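Household Chores Evaluation – Progress Report, April
Prepared for: Yamuna Chacko, Clinine
Prepared by: Othmane Metwally, Brernex

1. Where we are

The question you asked us to answer is whether a single-arm machine can be trusted with small household chores that nobody would pay a person to do full time. This report covers the second stage, putting things away in furniture. Stage one (clearing a table into a bin) was covered in the last report and has not changed.
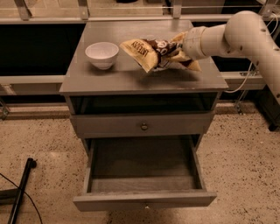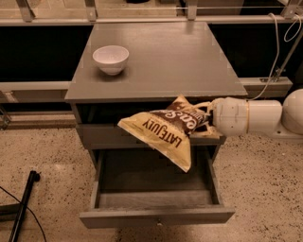
Chip bag, nightstand, lower drawer open.

We ran 145 put-away attempts this period on bedroom and kitchen furniture. Taras Bondarchuk set up the furniture and logged every attempt. An attempt counts as a success only if the item ends up fully inside the right drawer or shelf and nothing else has been knocked over or moved out of place. Adel Hamdy checked the logs against the recordings and changed the result on four of them, all from success to failure.

The total number of recorded attempts across both stages now stands at 3,097.

2. What works

Placing an item in a drawer that is already open is the strongest result so far. Rigid items such as boxes and cups go in without much trouble. Soft packaging is slower, and the arm sometimes needs a second try at the grip, but we would now call it usable with a person nearby.

3. What does not work yet

Closing the drawer afterward is the weak point. If part of a bag sticks up over the side, the machine pushes anyway and the drawer jams. A person would tuck the bag down first. We had 17 jams, and each one needed someone to walk over and clear it.

Small round knobs are also a problem. The arm can find them, but it loses hold partway through the pull. Bar handles are much easier.

Speed is still well short of a person doing the same job. We have not worked on this and don't plan to until the jams are under control.

4. Changes to the plan

Salim Barasa has moved from the shelf work to drawer closing full time. The shop-floor restocking trial at Younis is pushed back until he has something to show. The store manager there has agreed to the delay – we did not want to block an aisle for a machine that needs constant help.

5. Spending

On budget. The one item over plan was replacement gripper fingers, covered from the travel line.

6. Next period

Repeat the drawer set with the new closing routine. Add clothing. Visit the Brirnomley apartment to measure the furniture there before we commit to a home trial. We would also like a decision from you on whether knobs can be swapped for bar handles in that apartment, or whether the machine has to cope with what is already fitted.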